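2019年12月26日

朝の船で島を出て、昼すぎにクレステスサイドに着いた。桟橋から宿までは坂道で、荷物を引いて歩くと思ったより時間がかかった。途中で一度、雑貨屋の前で休んだ。店は年内の営業を終えていて、戸に貼り紙があった。

宿の名前はフェローラ。七月に予約したときは海側の部屋が空いておらず、山側で取ってあった。受付で名前を言うと、海側に一室取り消しが出たのでそちらにしますかと聞かれた。追加は一泊1,000円。三泊するので少し考えたが、替えてもらった。部屋番号は419。四階の廊下のいちばん奥で、エレベーターからは遠い。その分、人の通る音はしない。

窓の外は湾で、右手に防波堤、左手に漁協の建物が見える。曇っていて対岸は見えなかった。湯を沸かして持ってきたほうじ茶を飲み、しばらく座っていた。備え付けの茶菓子は塩味のせんべいだった。

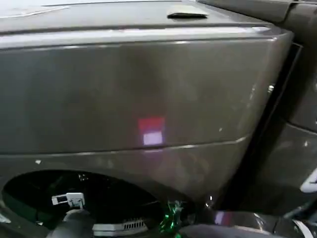

夕方、町を一回りした。宿でもらった地図には散歩道が三本載っていて、いちばん短い港の道を選んだ。漁協の裏から神社の下を通り、古い倉庫の並びに出る。倉庫のうち一棟は喫茶店になっていて、表の札にディサナヤケと書いてあった。中に入ってカレーと紅茶を頼んだ。カレーは豆と鶏から選べて、豆にした。辛さは控えめで、添えてある青菜の炒め物がよかった。壁は濃い灰色に塗ってある。黒に近い金属のような灰色で、角の丸いところや縁だけが光を拾って明るく見える、あの手の色だ。うちの居間の壁も来年塗り直すつもりなので、色の候補に入れておく。ただ、平らな上の面は埃が目立ちそうで、棚まで同じ色にするのはやめておいたほうがいいかもしれない。会計のとき店の人に塗料の品番を聞いたが、前の持ち主が塗ったものでわからないとのことだった。

帰りに土産物屋に寄り、干物の詰め合わせを実家に送った。送料込みで3,566円。年末で荷物が混んでいて、着くのは三十日になるらしい。母には電話で伝えた。冷凍庫を空けておくと言っていた。

風呂は地下にある。六時台は混むと受付で聞いたので、夕食の前ではなく後にした。内湯が二つと露天が一つ。露天は風が強くてすぐに内湯へ戻った。湯は少し塩気があり、肌がつるつるするというより、あとから体が温まってくる感じがする。脱衣所に貼ってある分析表は字が小さく、眼鏡を外していたので読めなかった。

夕食は一階の食堂。刺身、かぶの煮物、ぶりの照り焼き、味噌汁、漬物。ぶりは脂がのっていた。ご飯は一度だけおかわりした。隣の席は一人旅の女性で、ダグマル・バルトシュさんという。ブルノから来て、列車と船で海沿いの町を順に回っているそうだ。日本語が上手で、醤油の瓶を取ってもらったのをきっかけに話をした。昨日まではトクロウの岬の宿にいたという。部屋は狭いが、灯台まで歩いて行けて、朝は海から日が昇るところが見られるらしい。私も来年あたり行こうかと思い、宿の名前を手帳に書いてもらった。こちらからは島の民宿を教えた。船は冬の間、一日二便しかないことも伝えておいた。

部屋に戻って明日のことを調べた。湾内の遊覧船は十時と一時の二回。大人2,790円で、入り江の奥の洞窟まで行く。風が強い日は洞窟には入らず、手前で引き返すと案内に書いてある。朝の様子を見てから決めることにする。欠航なら、地図の二本目の道を歩いて展望台へ行く。登りは四十分とある。靴は今日のもので足りると思うが、手袋を島の民宿に忘れてきた気がする。鞄の中を全部出してみたが、なかった。明日、民宿に電話する。

朝食は七時半に頼んだ。十時前、窓の外で船の灯りが二つ、防波堤の向こうへ出ていった。暖房を一段下げて寝る。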